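Sketum abre en enero su primer taller de encuadernación

Soy Zofia Grabowska y llevo meses queriendo contaros esto: ¡en enero abrimos taller propio! Después de 3 años encuadernando en la cocina de Lucyna (perdónanos por la cola en los azulejos), Sketum se muda a un local de verdad, en el antiguo almacén Głowacki.
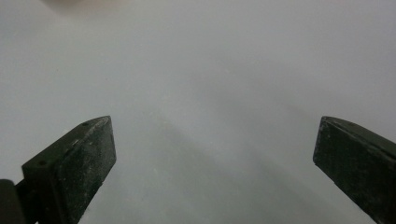 El primer curso tendrá 22 plazas y lo dará Valentin Marchal, que cose cuadernos a la francesa como quien pela una naranja. Cuesta 40 euros, con papel, hilo y merienda incluidos, y nadie tiene que traer experiencia, solo ganas de pincharse un poco los dedos.

La inauguración empieza a las seis de la tarde. Para entrevistas, preguntad por Hiba Dabbas en el taller.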